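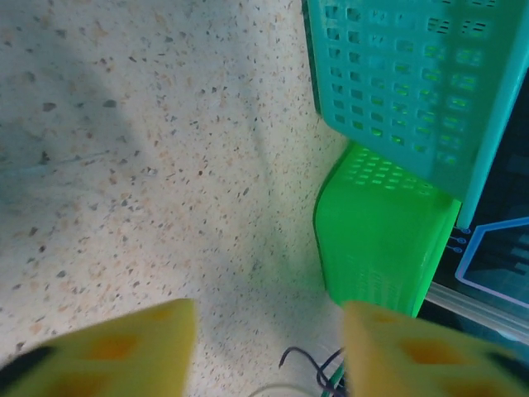 *At the Udis cell: gripper pads, sorting baskets and a few loose wires.*

# Questions from the floor about the Udis cell

Updated September 20, 2021

Since the cell was installed in the Josside building, many of you have put questions in the box or asked them at shift change. We collected them on this page. Where we do not know the answer yet, we write so.

## The work

**What is the Udis cell for?**

It is for sorting short lengths of wire and string that come mixed from the cutting room. Until now this was done by hand at the long bench. It is slow work, and it is hard on the fingers and the neck. The two arms are meant to take over the first sort. The second sort and the final check stay with us.

**Why are there two arms and not one?**

A tangle must be held in one place and pulled in another, the same as you do it with your two hands. With one arm the whole bundle only moves along the table.

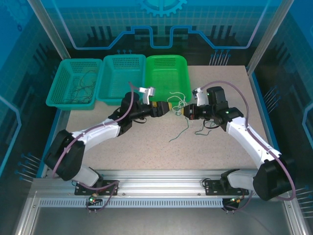 Both arms are fixed on the same rail, so please do not lean on it or put your cup there, also when the cell is stopped. A small shift of the rail means the arms must be set up again, and for this we have to call Talpur, who supplied the cell.

**Can I use other baskets?**

No. Please use only the teal and the green ones which belong to the cell. The positions are taught with these baskets. If one is cracked, write it in the cell book and take a spare from the shelf by the door.

**How much can it sort?**

Our target for one week is 2,000 pieces. In the first full week the count was 1,026. We expected it to be lower than the bench at the beginning, and the bench is still open on every shift.

## Jobs and hours

**Will somebody lose the job because of this?**

No position at Josside is closed because of the cell. The three people from the long bench keep their contract and their pay grade. Two of them have asked to train as cell operators and one prefers to move to the final check. If the plan for next year would change this, Postow management must inform us in writing before it is decided. This is in the agreement, and you can read a copy in the canteen.

**Does a cell operator earn more?**

Yes, after the training is finished. The supplement is paid from the first full month. During the training you receive your normal pay, and training hours are working hours.

**I am not good with computers. Can I still apply?**

Yes. Most of the operator's day is filling and emptying baskets, watching, and deciding when to stop. People who know how a bad tangle behaves have a big advantage. The screen has five buttons and you will learn them on the first morning.

**Does the system measure how fast I work?**

The cell counts pieces. It does not record who is standing at it. The cameras look at the table and the baskets, and the pictures are used only for setting up the cell.

## At the cell

**What do I do when a tangle is too difficult for the arms?**

Press stop and wait until both arms are still. Only then you may reach in and take the tangle out.
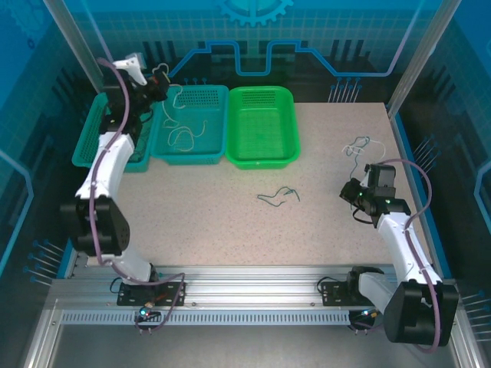 Thin string is more difficult than wire, as it lies flat and the fingers do not always find the end. You don't need to wait for an error message before you stop. Stopping is never counted against the operator.

**Must I wear gloves?**

For wire yes, for string it is your choice. Long sleeves must be closed at the wrist, and lanyards stay in the locker.

**Who cleans the table?**

The operator, at the end of the shift. Use a dry cloth only, and look also between the rail and the table for short pieces.

**Is it noisy?**

We have not measured the noise yet. It is planned for September, and the result will be added to this page. If the sound disturbs you before that, tell your shift lead.

**Where can I ask something that is not on this page?**

Put a note in the question box next to the time clock. You don't have to sign it.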